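Pre-match ground inspection: Zhuravel Park, main field
Date of inspection: 2025-12-23
Inspected by: Rostyslav Lytvynenko
Fixture type: league, senior, evening kickoff
Capacity in use: 1,321 (license limit 1,501)

Key: P = pass, C = pass with comment, F = fail

1. PLAYING SURFACE
1.1 Full walk, touchline to touchline: C
Divots in the north penalty area filled and rolled. Re-check after warm-up.
1.2 Frost and standing water: P
1.3 Line markings complete and visible: C
Center circle faint on the east side. Overmark before teams come out.
1.4 Sprinkler heads flush and capped: P
1.5 Runoff beyond touchlines clear: F
Cable reel left inside the runoff behind the west corner flag. Moved during inspection. Recorded as F because it was found in place.

2. GOALS AND FLAGS
2.1 Frames anchored, no movement under load: P
2.2 Net clips, no open hooks: C
Two clips replaced, south goal. Jusden clips fit; the older pattern does not.
2.3 Corner posts at legal height, blunt top: P
2.4 Portable training goals chained and locked: P

3. SPECTATOR AREAS
3.1 Handrails, stand A: P
3.2 Seats, stand A (834): C
Row K, end seat, loose bracket. Taped off, not for sale.
3.3 Exit gates open outward, unlocked when occupied: P
3.4 Stair edge paint: C
Worn on lower flight. Same comment as August.
3.5 Emergency lighting, battery test: P

4. FLOODLIGHTS AND POWER
4.1 All lamps lit after full warm-up: C
One lamp out, northeast mast. Level at field height remains within limit.
4.2 Studotik control cabinet locked, labels legible: P
4.3 Backup generator start under load: P
Fuel at nearly full.

5. MEDICAL
5.1 Stretcher and spine board at tunnel: P
5.2 Defibrillator, status light and pad expiration: P
5.3 Ambulance lane clear to gate 2: C
Cones present. Steward required from gates open until the ground is empty.
5.4 Treatment room, hot water and sharps bin: P

6. SIGN-OFF
Items 1.3 and 5.3 to be closed before gates open. Item 3.4 carried to the next inspection. Item 1.5 reported to the broadcast crew lead, Petro Fedoruk.
Match may proceed subject to the above.

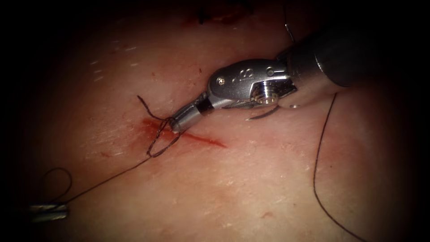

Surgical instrument over tissue 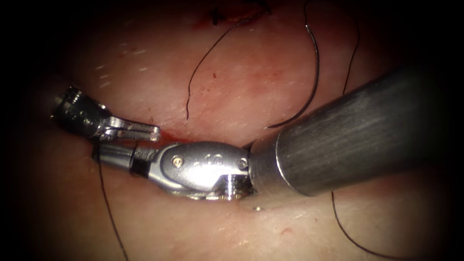 Rostyslav Lytvynenko
Ground Safety Officer, Zhuravel Park

Copies: Nadiia Kravchuk (match delegate), Severyn Marchuk (head steward)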